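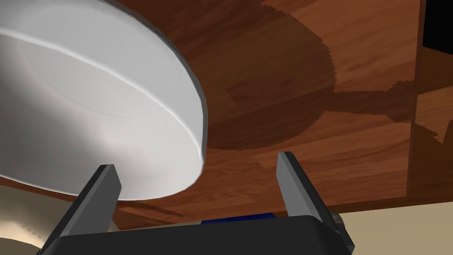 How does a robot learn to pick up a bowl?

You learned to pick things up when you were a baby, and you were pretty bad at it for a while. You dropped your spoon. You missed your cup. Little by little your brain collected lots and lots of tries, and one day you could grab a cracker without even thinking about it. Robots need lots of tries too, and collecting them is my job!

I work on a project called Tamura, and what we collect are called examples. An example is one whole try at a task, saved from start to finish. It has what the robot's cameras could see, and it has how every joint in the arms was bent, over and over, many times each second. You can think of it like a flip book, with a page of pictures on one side and a page of arm positions on the other.

So who moves the robot? I do, at first. I hold a pair of handles, and when I move my hands, the robot's arms move the same way. (It feels like being a puppeteer, except the puppet is a bit stiff and can't wiggle its fingers.) I steer a gripper over to the thing we want, close it, lift, and set the thing down somewhere else. Then I press a button and the example is saved.

Most of our examples are made inside a computer. We call our pretend world Drernodholm, and it has rooms with tables and chairs and things to pick up. Why pretend? Well, if I knock a bowl off a pretend table, I don't have to sweep anything up. I press reset and everything pops back.
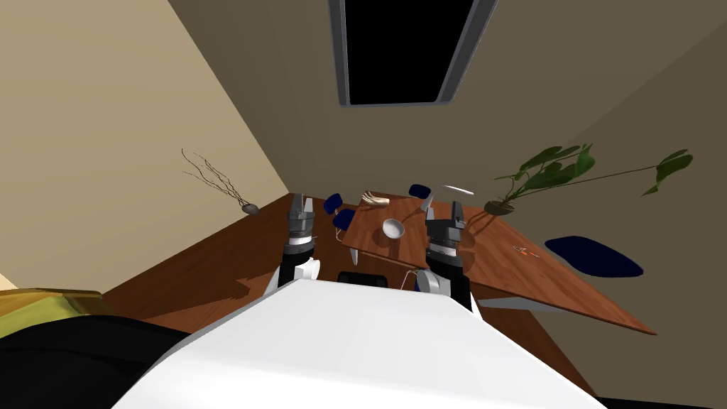 Choosing what goes in the room is my favorite part. If the robot only ever practiced in a bare room, it might get very confused the first time it saw yours, with all your stuff in it! So we add things that have nothing to do with the task. The little white bowl on the table is easy enough to spot between the two grippers, but there's also a leafy green plant, a bunch of bare twigs in a gray vase, and some dark blue seats. The robot has to learn which things matter for the job and which ones it can leave alone.

Then we change things. We slide the bowl over a bit and do it again. We make the light come from the other side, so the shadows move, and do it again. One afternoon in June I did the same bowl 40 times, and my hands were so tired that I could hardly hold my sandwich.

Once we have a big pile of examples, we give them to the learning program. It looks at the pictures and tries to guess how the arms should move next. At first its guesses are awful. Each time it's wrong, it changes itself a tiny bit, then guesses again. Right now our pile has 3,406 examples in it, and I still want more.

What about my mistakes? I make plenty — I bump the table, or I close the gripper too soon. If I fix the mistake and finish the job, we often keep that example, so the robot can see how to fix one too. If I just make a mess, it goes in the trash.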